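Tuesday, dye bench

Madder vat is 39 degrees and holding! Oratile Mthembu's Plerkville wool went in at 7 and the colour is already lovely, a proper brick red.

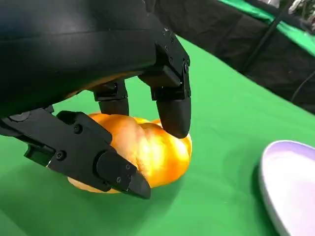 Does the alum need a second soak? One overnight soak is enough for this wool.

Rinse water ran pink for ages, so next batch gets less root. Skein 634 took it best, very even right to the ties. 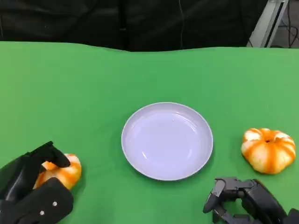
Plate on the green cloth.

Weld tomorrow, can't wait. Chalk is nearly out.

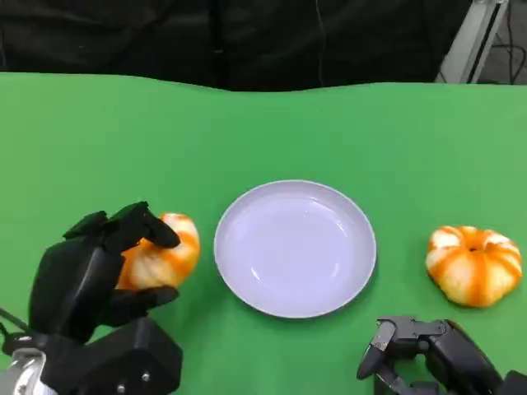
Where do the dried skeins go? Top shelf, out of the sun.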